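Workshop notebook, Hopkin shed
Dec 17, 2019
Lockers for the drop-in, plus bits and pieces

Right, long one today, sorry. I haven't written anything in here since the end of November and Salma Filali has (politely) pointed out that a notebook with a three-week hole in it is not much use to whoever's on the bench next.

So, the lockers. The old set at the drop-in is going and we're fitting out the back corridor with 41 new ones. People have been asking for these for ages. If you're sleeping rough you carry everything you own all day, every day, and then you have to turn up to a rental inspection or a job interview with a swag and two shopping bags, and everyone in the room knows before you've opened your mouth. Somewhere dry and locked to leave it is such a small thing and I still get a bit wound up that it's taken this long.

Carcasses are done and stacked by the roller door. I'm happy with them! The rebates went in beautifully once I stopped trying to run them on the small table and dragged everything out to the big one. Glue was slow in the cool mornings last month but now it's going off almost before I've got the clamps on, so if you're assembling, dry-fit everything first and do it before lunch.

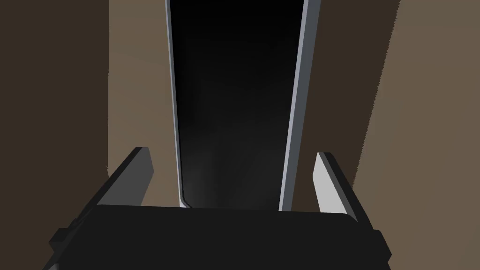
Gripper from behind, fingers upright. Simulated.

Doors are another story. 19 are hung and swinging properly, the rest are leaning against the wall in various stages of undress. My first lot were too tight on the hinge side and started binding as soon as we had a humid day, so I've taken a shaving off each and they're much better. The setting block with the pencil line on it is the good one. The one without the pencil line is rubbish, please don't use it, and I'm going to burn it as soon as I remember to.

Locks. We've got Dodar cam locks on test, keyed, and the combination version on order. I went in thinking combination was the obvious answer (no keys to lose) and then I sat out on the verandah with a few of the regulars over a cuppa and got set straight pretty quickly. One bloke said he'd had a head injury and hasn't been able to hang on to a number since. A woman who's been staying in her car said she'd never trust a dial with people standing behind her in the queue. Another fella would happily never see a key again. So it's going to be a mix, and people choose when they sign up. More work for us and for the front desk, but I reckon it's right.

Spare keys live in the tin in the office. The office, please, and the shed stays out of it altogether. 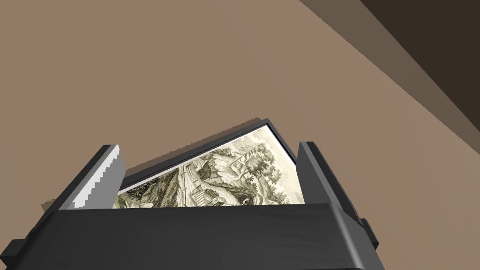
Charging shelf

The other thing everyone wants is somewhere to charge a phone. No phone means no call back from housing, no message about the bed that's come up tonight, nothing. At the moment they're all sharing the one power board under the noticeboard and sitting on the lino guarding it.

I've built a trial unit with 6 small compartments, each big enough for a phone and a power bank, with a slot at the back for the lead. The Zutura charging module sits underneath behind a screwed panel. It gets warmer than I'd like. Not scary warm, but I had it running with the doors shut all yesterday arvo and didn't love how it felt, so I've drilled vent holes along the bottom rail and I'm going to leave a gap at the top as well. Sparky to look over the lot before it goes anywhere near the building. Nothing gets plugged in at the drop-in until that's signed off, and that includes "just for a minute".

Leads are going to walk. I know they're going to walk. I've clamped them on the inside with P-clips and a dab of goo, and beyond that I'm not going to lose sleep over it. A lead costs a few bucks.

Onside move-in boxes

Salma runs the Onside side of things, so this bit's mostly her notes with my grumbling added. We had 3 tenancies start this month, which is a terrific result going into Christmas, and each of them got a flat-pack bed base, a small table and a box of kitchen stuff. She went round to visit afterwards and the feedback on the table was good. The bed base, not so much. Too many bolts, and the instructions assume you've got a drill and a mate. One fella had slept on the mattress on the floor for the first week and was embarrassed to ring us about it.

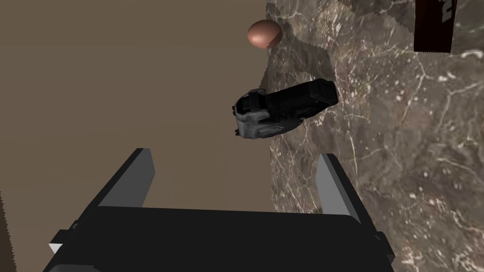
That one stung a bit. So the bed base is getting redesigned with slot-together rails and one size of bolt, an Allen key taped to the inside of the headboard, and a drawing with no words on it. I also want us to offer to come and put it together, as a standard question when the delivery's booked, so it doesn't feel like asking for a favour. Salma's going to add it to her call sheet.

The other thing she raised was that a few people found the first fortnight really lonely. After years of noise and company (good and bad) you shut the door and it's just you and the fridge. Not a carpentry problem, I know, but she's wondering about inviting new tenants in to help on the bench, if they fancy it. I'm all for it. I'd want inductions done properly and the bandsaw kept out of it, but there's heaps of sanding and assembly that'd go well with a bit of chat.

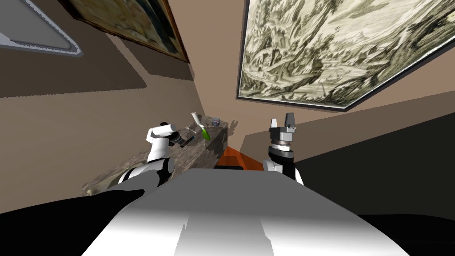
Back to the corridor for a sec, and colours. The old lockers were that institutional grey and everyone hated them — someone told me it was like being back at school, and someone else said worse than school. I've been tossing up between timber finish and paint, and paint wins on cleaning. What I've landed on is white doors with the hinges and handles in black, pretty much the same split as the robot arm in the picture, white segments and black joints. Looks crisp and it's easy to see where to grab. I did a sample door last night and it's on the hook by the sink, so go and have a look and tell me if you hate it. Locker numbers will be cut-outs you can feel with your fingers, for anyone whose eyesight isn't great or who's come in without their glasses.

Still to do, in no sensible order:

Finish the doors, and label them as you go so they end up on the carcass they were fitted to.
Ring Dodar about the combination locks.
Second coat on the sample, other side.
Vent gap on the charging unit, then run it again with the doors shut.
Draw up the new bed rails. I've got a sketch on the back of a timber docket somewhere.
Buy more 120 grit, we're down to scraps.

Shed's closed over the break but I'll be popping in to turn the fan on and check the paint. If you want to come and hang doors with the radio on, text me.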